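베시보, 세탁물 집기용 그리퍼 두 종 비교 시험 결과 공개

2018년 1월 25일

물류 자동화 업체 베시보(Besivow)가 의류와 수건처럼 형태가 일정하지 않은 천을 집는 그리퍼 두 종의 비교 시험 결과를 내놓았다. 시험에는 히라노(Hirano)의 두 손가락형 그리퍼와 브리데로(Bridero)의 흡착식 그리퍼가 쓰였다. 두 제품을 같은 로봇 팔에 번갈아 달고, 구겨진 천을 한 장씩 집어 옆 상자로 옮기는 작업을 각각 100회 실시했다.

손목 카메라와 제어기, 이동 속도는 두 시험에서 모두 같게 두었다. 천이 상자 밖으로 떨어지거나 두 장이 함께 딸려 오면 실패로 기록했다.
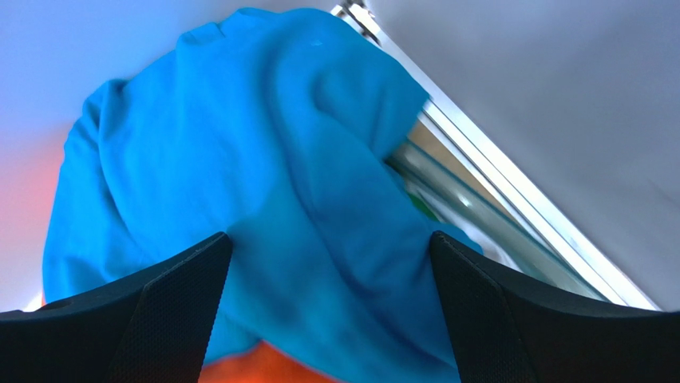 흡착식 그리퍼는 100회 가운데 59회를 성공했다. 얇은 면직물에서는 공기가 새어 흡착력이 떨어지는 경우가 많았다고 회사는 밝혔다. 손가락형은 이보다 13회 많은 72회를 성공했다. 검은 손가락 안쪽에 잔무늬가 있는 집게면을 쓰는 방식으로, 접힌 부분을 양쪽에서 눌러 잡는다. 다만 파란 천 아래로 주황색 천이 드러나는 것처럼 서로 다른 천이 겹쳐 있을 때는 아래쪽 천까지 함께 집는 실패가 잦았다. 손가락형의 실패 가운데 가장 많은 유형도 이것이었다.

작업 시간은 흡착식이 더 짧았다. 손가락형은 집을 위치를 정하고 손가락 각도를 맞추는 데 한 회당 평균 2초가 더 걸렸다. 회사 측은 카메라 영상에서 천의 경계를 찾는 프로그램을 고치면 이 차이를 줄일 수 있을 것으로 보고 있다.

베시보는 손가락형을 우선 채택해 바무르게이트(Bamurgate) 세탁 공장의 분류 공정에서 시범 운영할 계획이다. 시범 운영은 오는 8월까지 이어진다. 이 기간에 손가락 끝의 폭을 줄인 부품도 함께 시험하며, 흡착식은 두꺼운 수건만 다루는 공정에 맞춰 따로 검토하기로 했다.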